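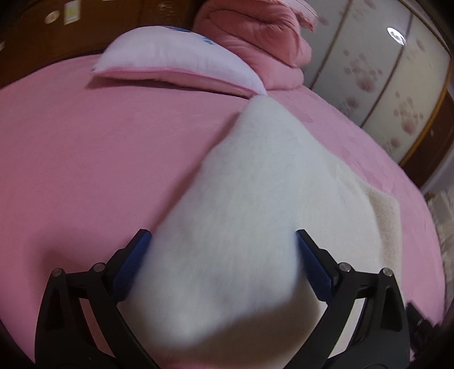

*White fleece coming up off the pink cover, with the quilted comforter folded behind the pillow.*

## Strip the bed before you make it

Most written instructions for making a bed start from a bare mattress. The bed that people face in the morning is already occupied by a pillow, a comforter, one or two blankets and whatever the sleeper left behind. The usual response is to leave everything in place and pull the top layer flat. I want to argue for the opposite order: take the loose layers off one at a time, check the bottom layer, and only then rebuild. It costs a little time and gives a flatter bed.

The case against pulling is mechanical. A layer dragged across another layer transmits force to it. With smooth cotton on smooth cotton the effect is small. Fleece is different. The raised fibers grip whatever they lie on, and a pull from the foot end shifts the sheet underneath toward the foot as well. The visible surface improves and the hidden one gets worse. By the third or fourth morning the fitted sheet has crept off a corner and the whole bed has to be redone anyway.

Lifting avoids this. Take the fleece near the middle, raise it until it hangs clear, and carry it off. A blanket picked up this way collapses into a long bundle with a narrow end, and beginners tend to object to the bundle on grounds of neatness. It does no harm. Fleece holds creases poorly, and a few seconds of bunching leaves no mark. The edges that stay down on the bed matter more. If a flap is still lying on the cover when you start walking, it drags, and you are back to pulling.

Danuta Baran, with whom I have disagreed on this for years, folds the fleece in place before removing it. Her method is tidy and I concede that it suits a wide bed with free access on both sides. Mine stands against a wall. Folding in place there means reaching across with one knee on the mattress, and the knee leaves a dent that has to be smoothed out later.

### Order of removal

The comforter goes first, folded in half twice and stacked at the head. Some people put it on a chair. I have tried the chair and the comforter slides off it — quilted fabric with loose fill has no stable edge to rest on. Stacked behind the pillow it supports itself. The fleece goes next. The pillow can stay where it is until the cover needs changing.

What remains is the flat cover, and this is the step that justifies the others. Look along it from the foot at a low angle. Small creases collect near wherever the fleece was lying, and a solid color shows them well. I prefer plain covers for this reason and regard patterned ones as a way of concealing work that has not been done. Smooth from the center outward with the flat of the hand.

### The tucking question

Haiyan Hou raised a fair objection when I circulated an earlier version of this in January: if the layers were tucked properly the night before, nothing would move and nothing would need stripping. In principle yes. In practice a tucked fleece is unpleasant to sleep under, and most people kick it loose. I would tuck the bottom layers only and leave the fleece and comforter free.

There is also the matter of airing. A bed that is closed up immediately keeps the night's moisture between its layers. Removing the fleece and leaving the flat cover exposed through breakfast deals with this at no cost in labor, provided the fleece itself is opened out somewhere. A bundle left on the floor airs very little.

### Putting it back

Reverse the order. Lay the fleece down from the pillow toward the foot, letting it fall into place, and correct its position by lifting the edge and setting it down again. Two corrections are normally enough. The comforter follows, unfolded from the head, with its upper edge level with the bottom of the pillow.

Grażyna Jakubowski leaves the comforter folded at the head all day and considers the bed made. I used to count that as unfinished. For a bed that nobody sits on before evening, I now think she has the better of the argument, and on weekdays I do the same.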